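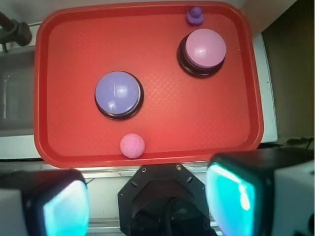 Red tray with two push buttons, a small ball and a purple rubber toy.

Small Things on Trays: the Clolley Playroom Gallery

This page covers the trays we keep on the low shelves at the Clolley playroom. Parents have been asking what goes on them, where to find similar items, and whether the sets can be borrowed. The notes are grouped by item so you can skip to the one you came for. Updated 15th August.

The red tray

The tray is plastic, with rounded corners and a raised rim. The surface has a faint diamond crosshatch texture. We have used this kind since the playroom moved to Galli Street, and it has held up better than the flat boards we had before. The rim matters most with anything that rolls.

Trays get wiped with warm soapy water at the end of each session and stood on their long side to dry. Please don't stack them wet. The texture holds water and they stick together.

The pink button

A large push button with a glossy pale pink dome on a thick black base. It is a favorite with the youngest group, who like to press with the whole palm. Older children tend to use it as the "start" button in whatever game they have going. In December it was the doorbell for a cardboard house for the better part of two weeks.

The lavender button

The same idea in a soft blue-violet. People call it the lavender one, the blue one or the purple one, and all three names are in the loan book. If you are looking for it in the book, check under each.

We put two buttons out together so that children can take turns or use one each. A single button on a tray usually leads to an argument. For yes-and-no games we let the child decide which color means which, and write it on a card next to the tray so the next adult knows.

The pink ball

Small, pink, with a fine texture like knitting or yarn. We like a ball that feels different from the smooth domes of the buttons. Children who don't care for pressing things will often go to the ball first.

The ball goes missing more than anything else on the shelf. Look under the radiator and behind the book bin before reporting it. It is small, so it stays on the upper shelf when the under-threes are in and comes down only when an adult is sitting at the table.

The purple rubber toy

A little figure with a rounded head on a wider body. Some children say it is a duck and others say it is a person. We have left that open. It gets the most talk of anything in the set: it goes shopping, it takes naps, it falls off the rim and has to be rescued.

The same size rule applies as for the ball. Wash it in the sink with the other rubber toys and squeeze it in a towel afterward.

How a tray is put together

Ese Olaniyan set up most of the trays and wrote the guide that is taped inside the cabinet door. Her main rule is to keep the number of objects low. Four is plenty for one child. When a tray gets crowded, children tip it out and walk away, and then it is mostly sorting for the adults.

She also likes to have a repeat of some kind, such as a pair of buttons in different colors, next to things that don't match anything. Children notice the pair on their own and start grouping. There is no need to point it out.

Swap one item at a time — the tray still feels familiar and the new thing gets a proper look.

Borrowing

The playroom list now runs to 116 items, counting the puzzles and the Pukden blocks. Trays can go home for 20 days. Sign the book, write down each thing on the tray, and bring it back in the Comaro bag it came in. The bags are labeled on the inside.

If something is lost or cracked, just tell us. We would sooner know than find out in the middle of a session. There is no charge for the ball or the rubber toy. For a button, we ask for half the cost of a new one.

Adding to the shelf

We take clean toys in good shape. Smooth and rubber things are easiest for us to wash. Please no paint that flakes, and nothing with loose magnets. Leave donations in the crate by the coat hooks with your name on a slip of paper, and someone will look through them before the next session.

Still wanted: another tray with a raised rim, any color, and a few textured balls large enough for the under-threes.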